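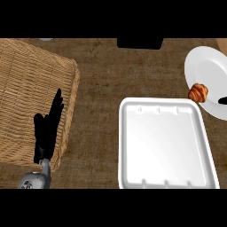 When does a run get logged as a success? When the item is at rest in the place named on the task card and both hands are clear of it, and at no moment before that.

Bijan Bahrami
19 August 2023
4 comments | 7 shares

OK, I'm writing the long version of that down because I got asked for it again and I gave a slightly different answer than I did in February, which is embarrassing for the person who wrote the rule sheet! So this entry is me going through the sheet for the two-arm kitchen table tasks, fixing what was sloppy, and leaving notes for whoever labels next.

Background, for me when I've forgotten: we have 1672 simulated runs in Zellura from the Bidden project, and the labels were made under what amounts to three versions of the rules. The first batch was me alone. Then we wrote the sheet. Then Drodovine came in as the second labeling group and (very reasonably) read the sheet literally, where I'd been reading it the way I meant it. Most of the disagreements come from that, and I spent most of today in there with coffee and the replay window open.

The worst word on the sheet is "placed." I had written "item placed on plate = success." Drodovine marked it as soon as the item was over the plate and touching it. I marked it when the hand had let go and backed off. Both are fair readings of "placed," so the word is gone. New wording: "item supported only by the plate, no contact with either hand, no motion for 20 steps." You can check every piece of that from the sim state without squinting at a picture, and I should have done it like that from the start.

A croissant is a surprisingly nasty item for this, by the way. The collision mesh is lumpy, and it can rock for a good while after it's let go. With the old rule the label landed somewhere in the middle of the rocking, depending on who was clicking. I tried a shorter window first and got a couple of runs where the thing paused, got labeled, and then rolled. So the longer window stays, even if it makes the ends of the episodes boring to watch.

Next one: overhang. If part of the pastry sticks out past the rim of the plate, is it on the plate? I went back and forth on this (you can see the crossed-out bits on the paper copy, sorry). Where I ended up: if it's supported by the plate alone and it's still, it counts, and you add the tag "overhang." If it's touching the table or the tray too, it's a fail with the tag "shared support." I don't want people deciding on looks. An overhead view at a slant fools you constantly about what's on top of what, and I caught myself calling one from the picture and then the contact list said something else entirely.
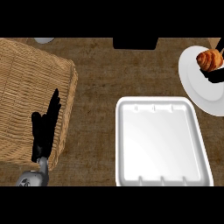
Which brings me to the rule I care about most, and which I'd somehow never written down: label from state first, picture second. Open the contact list, read what's touching what, write the label, and only then scrub the camera view to see if anything looks off. If the picture and the state disagree, don't pick a winner — tag it "mismatch" and leave it for me. A mismatch is usually a rendering offset or a bad mesh, and I want to find those. When people quietly fix the label, I lose the clue.

Then the idle arm. The old sheet said the arm that isn't doing the task "should be out of the way," and what does that even mean? In a basket? Over the table? Parked? I've now written it as two separate checks. Safety check: the idle arm keeps the clearance distance from the working arm for the full episode. Task check: the idle arm doesn't touch anything that isn't on its list for that task. A hand inside the basket is fine if the basket is on the list. If it isn't on the list then any contact at all is a violation, even if nothing moved, and it gets logged separately from success. A run can be a success with a violation. I know that feels odd, and Drodovine pushed back on it, but if we fold the two together we can't tell a clumsy policy from a failing one.

Same idea for the start state. Before you label anything, check the reset against the task card. Same items, same poses within tolerance, arms at home. I found a little run of episodes where the item started out already in contact with its goal, and they'd all been labeled as successes, of course they had! They're pulled now. A bad reset is "void" from here on, never "success" or "fail," and void runs stay in the archive so we can see how often it happens.

Things that go on the sheet as plain rules, so people can stop asking me in the hallway:

- Don't trim an episode after labeling. Trim first or leave it alone.
- Write the seed and the sheet version in every record, also for void runs.
- If you change your mind about a label, add a new line with your initials. Don't overwrite the old one.
- No labeling your own policy's runs. This includes me.
- Step limit is 1000. If the run hits it with the item still in the hand, that's a fail tagged "timeout," however nice the grasp looks.

That last one hurts, I'll admit. There are some lovely slow approaches in the Vörös policy runs that hang over the goal and just never let go, and I have a soft spot for them. But the task card says released, so they fail. If we want credit for getting the item over the goal we should make it a separate stage with its own definition, and I've put that down for the next meeting with a question mark next to it.

The sheet is now 12 rules on one page, and I had to shrink the margins to get it there. I'd like it shorter. The two about contact could probably be merged, and the one about camera views might belong in the Zellura setup notes, but I'm not touching it again until somebody else has labeled a batch with it.

To do Monday: relabel the February batch with the new wording, with Drodovine doing the same batch blind, and compare. If we still disagree on overhang after that, I'll draw it. Also find out why the contact list drops the tray in some of the replays — might be a naming thing, might be my export script, and I have a bad feeling it's my script.

Recent entries
- Clearance distance for two arms: what we settled on and why
- Void runs and where they live
- Zellura export, known problems
- Notes from the first Drodovine labeling batch
- Basket mesh, second try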